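Home Energy > Heat Pumps & Electrification > Panels and Wiring
4 min read

Load calculation for heat pump plus induction range on an existing 100 A service

Asked January 23, 2021

House is a 1,241 square foot single story, gas furnace, gas range, gas water heater, electric dryer. I want to remove the gas service in stages. The installer (Formont) says I need a 200 A panel before they will quote the heat pump. The utility says the service drop would have to be replaced at the same time, and the earliest slot is April.

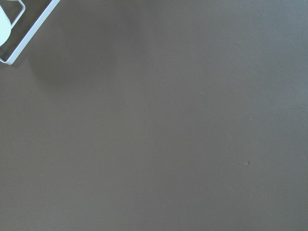
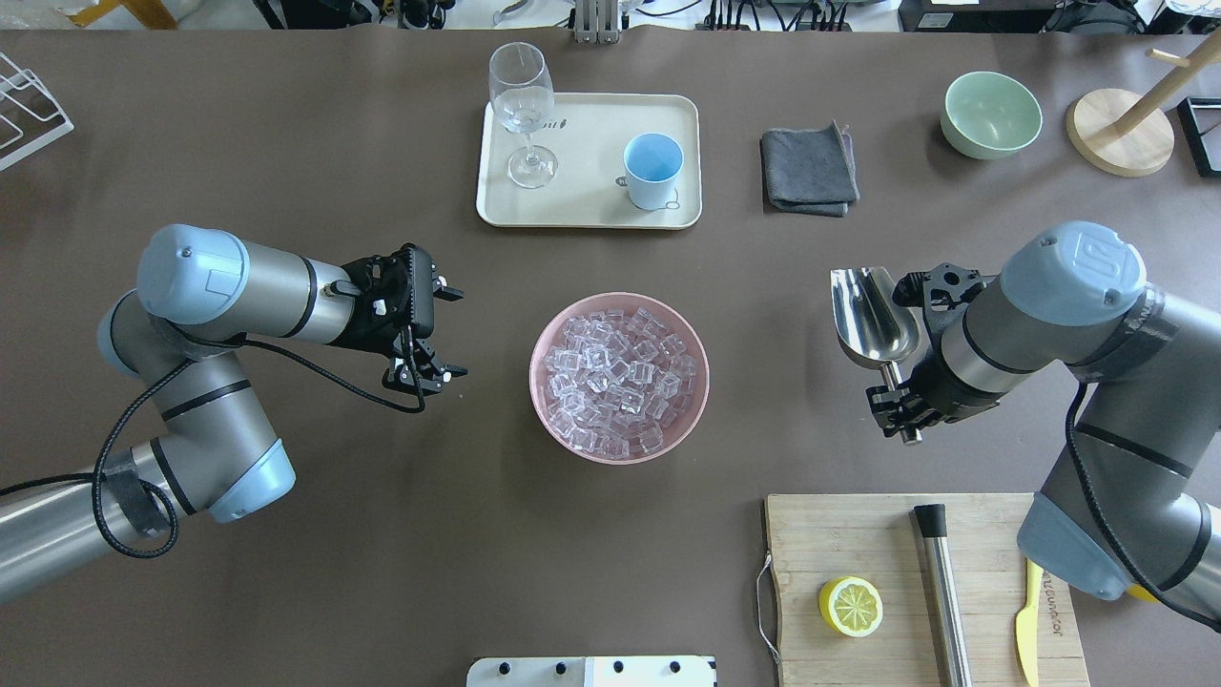
My question concerns the cooling side as much as the heating side, as the heat pump would replace two window units and the summer peak is what the installer keeps pointing to. The kitchen is the worst room. A bowl of ice cubes like the pink one on the tabletop does not last long in there in July, and the window units run without stopping from noon on. Formont sized the heat pump at three tons on floor area alone. No Manual J was done. The proposed unit has a minimum circuit ampacity of 24 A at 240 V, with 5 kW of strip heat on a separate circuit. The induction range is rated 9.6 kW and the dryer 5 kW. The water heater would be a heat pump type with a 4.5 kW element. I have the last twelve months of interval data from the utility. The highest hourly reading is 4.8 kWh.

Does this need 200 A, or can it be done on the existing service? The panel is a Pindano with 20 spaces, four of them open.

---

Answer 1 (accepted)

Run the optional calculation in NEC 220.82. It applies to a single dwelling with a service of 100 A or more, and it is usually lower than the standard method.

General loads at nameplate:

Lighting and receptacles, 1,241 sq ft x 3 VA = 3,723 VA
Two small appliance circuits = 3,000 VA
Laundry circuit = 1,500 VA
Range = 9,600 VA
Dryer = 5,000 VA
Water heater = 4,500 VA
Dishwasher (assumed, you did not list one) = 1,200 VA

Total 28,523 VA. Take the first 10,000 at 100 percent and the remaining 18,523 at 40 percent, or 7,409. General load is 17,409 VA.

Now add heating or cooling, whichever is larger. Heat pump at 24 A x 240 V = 5,760 VA. MCA already includes a margin on the compressor, so this is a little high. Supplemental strip heat goes in at 65 percent when it can run together with the compressor: 3,250 VA. That gives 9,010 VA.

Sum is 26,419 VA. Divided by 240 V that is 110 A. Over 100 A, so Formont is right on the numbers as given.

Without the strip heat it is 23,169 VA, or 96.5 A, which fits. If the controls lock out the compressor whenever the strips run, the strip term drops out too. Get the lockout in writing and show it to the inspector.

Also get a Manual J. Three tons for that floor area is probably too large unless the envelope is very leaky. A two ton unit would lower the MCA and may heat the house with no strips at all, depending on your design temperature.

Check the breaker spaces separately. You need two poles each for heat pump, range and water heater, so six, and you have four. Either a subpanel or listed tandem breakers, if the Pindano label permits them in those positions.

---

Answer 2

Your interval data is more useful than it looks. NEC 220.87 lets you take the maximum demand over one year, multiply by 125 percent and add the new loads. The catch is that the demand has to be a 15-minute average. Hourly readings will hide short peaks, and some inspectors will refuse them. Ask the utility if the meter stores 15-minute values. Many do, even when the web portal only shows hours.

Note that the new loads go in at full value under this method. With a 9.6 kW range you could come out worse than under 220.82. I would work both and submit the lower one.

A load management device is the other route. I have a Cimik controller on my dryer circuit. It sheds the dryer when the main feed passes a set current and restores it after a delay. The install took one visit and the permit was the same as for a new circuit. It has tripped the dryer twice since fall.

---

Answer 3

just get the 200. I did mine on Maldonado, the permit was $135 and you won't have to think about it again when you buy an EV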